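How does a robot learn to tidy up?

Think about the last time you tidied your bedroom. You picked up a sock, then a book, then something sticky that you would rather not talk about. You didn't stop to work out how to hold each one. Your hands just knew!

A robot's hands don't know anything to begin with. If you want a robot to put toys away, somebody has to show it how. And then show it again. And again, and again, until it has seen so many goes at the job that it starts to get the idea. Each go is called an example, and collecting lots of them is called gathering data.

At the Fusillow workshop, Blagoje Leka and his team are gathering examples for a sorting robot they have named Brodis. The job sounds easy: take things out of a big pile and put them where they belong. But look what's in the pile!

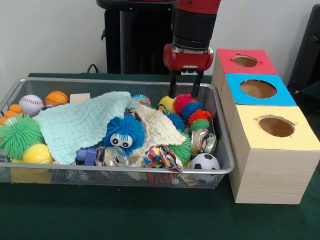 Balls, blankets, a squashed can and a fuzzy blue creature with googly eyes, all waiting to be sorted.

Why such a muddle? Well, imagine you only ever practised catching with one tennis ball. You might get brilliant at it, and then someone throws you a beach ball and — whoops! Robots are the same, only more so. A robot that has only met hard, round things can get in a terrible tangle with a floppy one. So the team mixes up hard things and squashy things, big things and little things, shiny things and fluffy things.

Cloth is one of the trickiest of all. A ball is the same shape whichever way you pick it up, but a blanket changes shape every single time. It folds, it sags, it hides whatever is underneath. Where should the fingers pinch it? How high do they have to lift before the other end comes free? Brodis needs plenty of goes at this, and every go comes out a bit different, so every go is worth keeping.

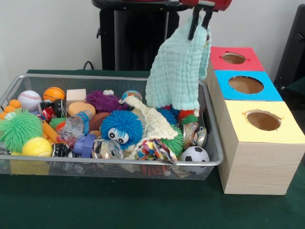 How many examples does a robot need?
It depends on how hard the job is. Blagoje's team began with 50 goes at one simple job, which was enough to make a start but not enough to be any good. For the whole pile they are aiming for 2,000.

So what is inside an example? Two main things. The first is what the cameras saw. The second is what the arm did: how far each joint turned, and when the fingers opened and closed. The computer stores the two side by side, a bit like a film with its own set of instructions running underneath. Later on, a program called a learning system goes through all those films looking for patterns. "When things look like this," it works out, "the arm usually moves like that." With enough patterns, it can have a try at a pile it has never met before.

Mistakes can be useful too! Say the fingers close on thin air and the arm has to go back for a second try. You might want to throw that one away. But if the second try works, the example shows the robot how to put things right after a slip, and that's a very handy thing to learn. The muddled ones that don't help get a label, so that the learning system knows to skip them. 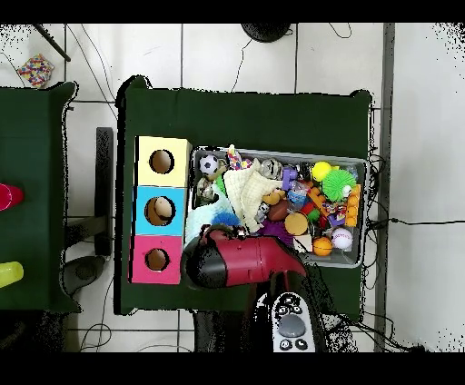
Changing things round is a big part of the work. If every example looked the same, the robot might learn one pile by heart, like learning the answers to a spelling test without learning to spell. Then one small change would flummox it. Toys can be swapped, turned over or buried deeper. Even the container makes a difference: a grey plastic bin has solid sides, while a wire basket lets you peep through the mesh, and to a camera those look like very different places for a football to be. The sorting boxes with their round holes can be moved as well, so the robot has to look for the hole each time.

Try it yourself! Fill a box with ten things from around the house, including something floppy. Now ask a friend to shut their eyes and take things out using only a finger and thumb, while you write down each step. Tip it all back in, give it a stir and do it again. Are your two lists the same?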